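**Sealing a gray marble top, is it worth it?**

**ekashindye** wrote:
We're redoing the counters in our place in Brermont and my wife wants gray marble. The fabricator quoted 2,000 for the slab and says it has to be sealed every year starting in April. My brother had his in for 5 years and never sealed it once. Who's right?

**prurel_tom** wrote:
Depends on the stone. Put a few drops of water on it and leave them for ten minutes. If the spot goes dark, seal it. If it doesn't, save your money.

**okoth_e** wrote:
I disagree with skipping it. We had red wine on an unsealed top in Clotow and the ring never came out. A bottle of sealer is cheap next to a new slab.

**prurel_tom** wrote:
Was it a stain or an etch? Sealer does nothing for etching. Wine is acid and it will dull polished marble whether you seal or not.

**okoth_e** wrote:
It was dark, so a stain. The dull patch by the sink is from lemon juice, I'll give you that one.

**gtakacs** wrote:
Ask to see the whole slab before you pay. Small samples don't show you the veining. Gray marble, far and near:
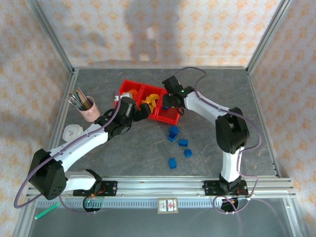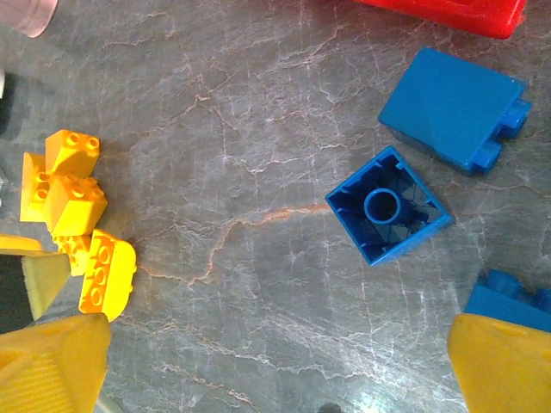

I would also ask whether the slab has been resined. Ours was, and the water test showed nothing on it for the first 2 years. After that it started taking water near the stove, so I seal that end and leave the rest alone.

**ekashindye** wrote:
Didn't know about the resin. The other yard wants 3,000 for theirs and says it's already treated at the factory.

**okoth_e** wrote:
Get that in writing, with the name of the product.

**prurel_tom** wrote:
Agree with that. And go honed if you cook a lot. Etches show less on honed.

**ekashindye** wrote:
She wants polished. I'll do the water test on both slabs Saturday and post what I get.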